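Monday

Finished Kistavden at last. I started it in July and put it down twice, once for work and once because the middle part, with the brother and the boat, was going nowhere. The last eighty pages went in one evening. I had guessed who wrote the letters but I hadn't guessed why, so that was worth staying up for. I won't read it again, but I'm keeping it.

I have been writing down every book in the flat. Imke Voß told me to do it when I bought my second copy of the same Ayala stories without noticing. It took most of the weekend. The total is 1,642, and that includes the cookery ones in the kitchen and the box under the bed, but not magazines. I would have said less than a thousand if anyone had asked. I put a pencil dot on the list beside each one I've read and got fed up with looking at the gaps, so I stopped after the letter M.

Rules from now on. I can buy 2 books a month, new or second-hand. Presents don't count. Library books don't count either, but they have to go back on time. Anything I give up on before page fifty goes in the bag for the shop. The bag has nineteen in it already, mostly thrillers from the years when I was on the train every day. I took out one of them again this morning, so eighteen.

Aníbal Apaza came round for the encyclopaedia volumes. He only has shelf room for half of them and took the whole set. He also wanted to borrow Datadholm and I said no, which felt mean, but the last thing I lent him was a hardback and it came home with a curled cover and a tomato stain on chapter three. I offered him the paperback of the same author's earlier one. He said he would think about it and left without it.

Reading group was at Socorro Yupanqui's. Five of us. We did Verkilness, and only three had got to the end. Eliécer Quispe liked it a lot and read out the page about the ferry ticket office, which sounded better aloud than it had in my head. Socorro thought the daughter was badly written and I agree with her. She talks like somebody's solicitor. Arnulfo Bermúdez had the audiobook and pronounced all the names differently from the rest of us, so for the first ten minutes we thought he had read something else. Next time it is my turn to choose. I want something under three hundred pages. I have three possibles on the table by the bed and will decide by Friday.

There was soup, then a very good plum cake. I asked for the recipe and was told it comes out of a book I already own. Checked when I got in. It does, page 112, never made it.

Now on the go: the lighthouse memoir (page 60, slow but I like him), and a short history of bread that I dip into at breakfast. The big Russian one is still on the windowsill. I moved it to dust.

Shelves. The top one in the hall is bowing in the middle and I need another bracket before I put the atlases back. Measured it and then lost the bit of paper. Will measure again tomorrow. The poetry has gone into the spare room, in order by surname, apart from the very tall ones, which are lying flat on top. I'm not happy with that but they don't fit anywhere else.

Bed now, half past eleven. Library opens at ten and I have two to take back, one of them unread.
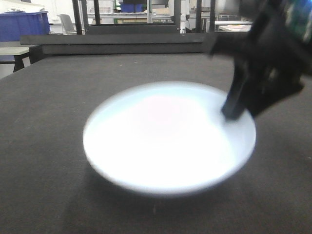
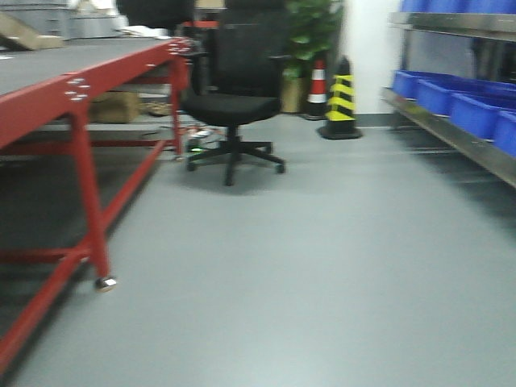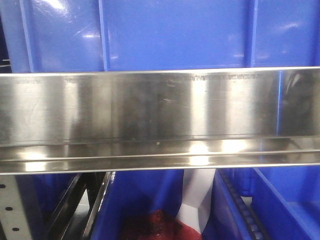
Page last changed: Monday, 23:41

Added before switching off: found the bit of paper with the shelf measurement. It was marking my place in the lighthouse memoir. Also, the second Ayala copy is going to Imke, who says she never had one. I've written her name inside the cover in pencil so I can't change my mind, and taken its line off the list. The one I'm keeping is the older copy with the better print.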